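Hand-held gripper or remote control for teaching kitchen tasks?

Posted by Trygve Skjelbred

I am trying to teach one arm to do a short cooking routine: lift a handle, open a rice cooker, take rice out, move meat to a hot surface. Nothing fancy. I have a joystick setup for driving the arm, and I have recorded 100 runs of the rice part with it over the past weeks. They are slow and jerky. A run that would take me a few seconds by hand takes most of a minute, and I bump the rim of the pot a lot. The policy I trained on those runs hovers over the cooker and then drifts off to one side.

A friend in Derumville told me to drop the joystick and record with a hand-held gripper, the kind with a wide camera on it and a square marker on each finger plate. I have read the build notes but I have some doubts before I spend the money.

First, does the arm really follow motions made by a person holding the tool? My wrist goes places the arm can't. Second, how much does the background matter? My bench faces a window. Third, how many runs do people record per step before training anything?

The arm is a six-joint desktop model with a parallel gripper. The software is Clastulon, if that makes a difference.

Kerstin Sjögren

I have used both and for this sort of task I would go with the hand-held tool. Keep the joystick for a few correction runs at the end.

The main gain is that you feel what you are holding. With remote control you are guessing at contact from a video feed, and it shows in the data as stops and starts. With the tool in your hand you close on a handle the way you would close on any handle. My grip on a wooden one looks like this, with the fingers up near the top end so the tool body stays clear of whatever is below.

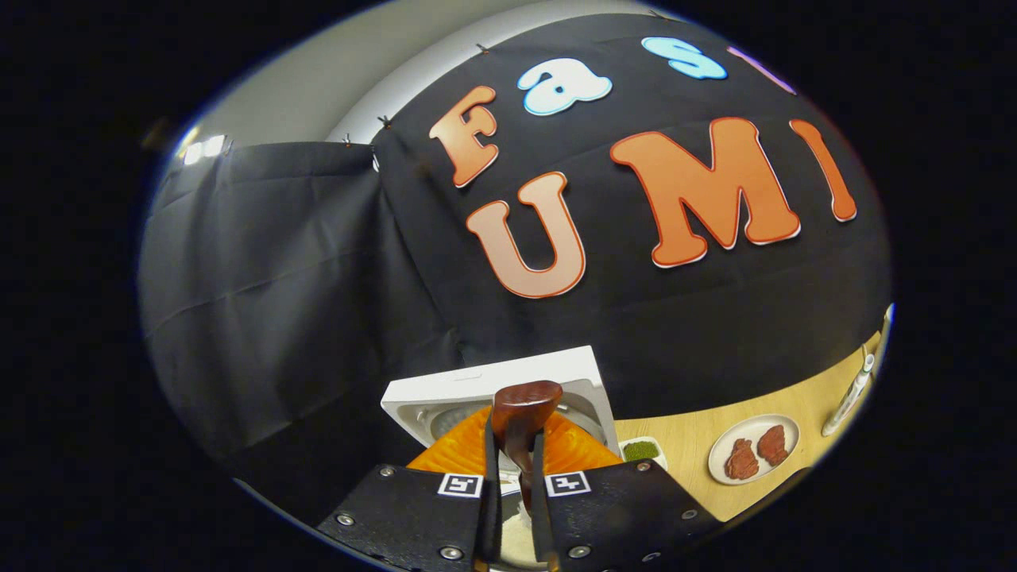
Gripping the brown handle in front of the grill plate. Herbs and meat are on the table to the right.

On your first point, yes, you have to hold back. Before recording anything, put the arm through its range and write down where it runs out of reach and where the wrist joint hits its limit. Then mark the table with tape and stay inside the tape. I also keep my elbow down and turn my whole body instead of cocking the wrist. It feels silly for a day or so. Clastulon will let you replay a recorded path against the arm model before you train, so run every path through that check and throw out the ones that fail. In my last set I started with 1584 episodes across all the steps and a good share of the early ones went in the trash for that reason alone.

Speed is the other thing. People new to the tool move too fast, and the arm can't keep up. Move at the pace you would use with a full cup of coffee.

For the background, cloth is cheap and it helps. Black fabric clipped to the wall gets rid of the window and anybody walking past. But the tracking has to find something to hold on to, and plain black gives it nothing. Put large shapes or letters on the cloth, in several colors, and leave your normal items on the table. If your tracking still drops out, check whether you are pushing the lens so close to one object that it fills the view.

There is a downside. A policy trained only against a cloth may do badly without one. If the arm will work in a real kitchen later, record part of the set there too.

Rigoberto Ayala

joystick is fine, you just need more practice. I did 10 runs of picking up a sponge and it worked. get a better joystick

Yi-an Hong

I agree with Kerstin on most of this. I'll add what I know about the rice step, because I had the same hovering problem.

In my case it came from how I started each run. I always began with the gripper in the same place, straight above the pot, and paused there while I got ready. The policy learned the pause. Trim the waiting time off the front of every episode and begin from a different spot each time: high, low, left of the cooker, right of it. Turn the cooker a little between runs as well. If the lid is part of the task, record lid open and lid closed as separate steps and join them later. I tried to do it as one long run and could never get a clean set.

Look through your footage from the gripper's side before you decide a run is good. You want the fingertips and the target both visible on the way in.
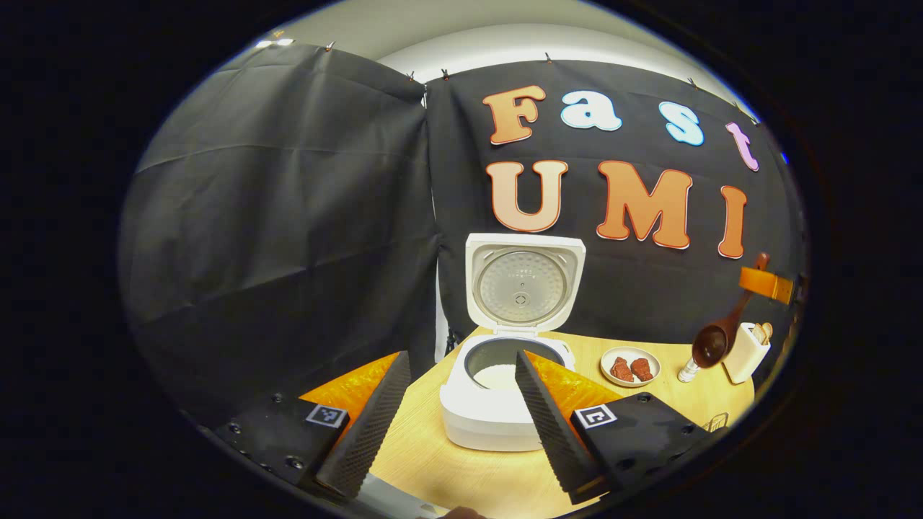
Then go through the finger width signal. The markers on the two sides are how the software works out how far open the gripper is, so if a sleeve or a plate rim covers one of them, you get a gap in that signal, and the arm will open or close at the wrong moment. Wipe the markers too. Rice starch and grease leave a film that you won't notice until the readings start jumping.

About rice itself: it sticks. I would not try to grab it with the fingers. Have the gripper pick up a ladle or paddle and scoop with that. Hang or set the tool so its handle is always presented at a similar angle, and record the pickup as its own step.

For counts, I don't think there is one right number. My scooping step got usable somewhere past 100 episodes and kept getting better after that. The whole project ended up at 2733, but that covers a lot of steps and three different pots. Train early on a small set anyway, just to find out whether something is badly wrong.

I would keep your joystick runs. Mixing them in at the start hurt my results, but the ones where I drove the arm out of a bad position were worth having when I fine-tuned.

Trygve Skjelbred

Thank you both. The pause at the start is exactly what I do, I just checked. I will trim those and retrain before I buy anything, then order the parts for the hand-held one in March. I'll post what the trimmed set does.

Last updated January 14, 2024

Contact the moderators | Copyright Plesora Community Help | Back to top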